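Metal bin for block storage, yes or no?
Started by carysw_makes, 27 August 2026

carysw_makes
Hi all! I need opinions before I commit. My kids' rectangular blocks have been living in a canvas sack forever and the sack finally split down one side, so I dug a big gray sheet-metal bin out of my dad's garage — tall sides that flare out, scuffed all over, built like a tank. I love it. My sister Llinos says it's the ugliest thing she has ever seen near a toy. Right now it's parked next to the work table and I've been trying it out with some of the red and green ones. 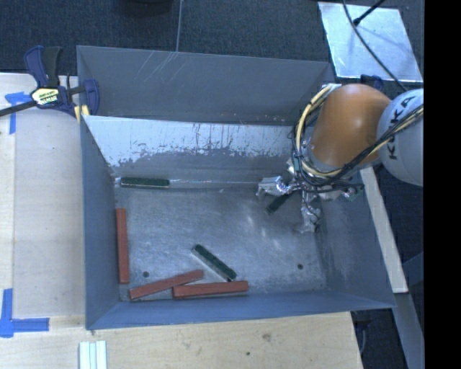

Red and dark green blocks in the bin, with plenty of floor to spare

There are 160 blocks in the full set so it would fill up fast. Would you paint the inside or leave it?

pegboard_pete
Leave it! Those cloudy wear marks are the best part. I'd only do something about that panel across the back where the whitish coating looks ragged. If it's old paint and it's flaking, get a test kit first. Kids lick everything.

Llinos G
Sister here. It is ugly. Also LOUD. Drop one block in there and the dog leaves the room.

tidyish
Gotta side with the sister on noise. We had a metal tub for 20 minutes before I caved and glued felt in the bottom. Cut holes in the felt to match those little round ones in the floor if you ever plan to hose it out.

pegboard_pete
Felt in a bin like that is a crime. Cork sheet, 11 bucks, done.

tidyish
Cork crumbles. Mine lasted until October and then I was picking bits out of the rug.

carysw_makes
OK so test kit first, then felt vs. cork, round two. Pete, I hadn't even thought about the coating, thank you! Does anybody know if the edges need a trim strip? I ran my hand along the top and it felt fine, but my youngest is at the climbing-in stage.

tidyish
Yes, trim it. The rubber kind that pushes on, 25 feet is plenty and you'll have leftovers.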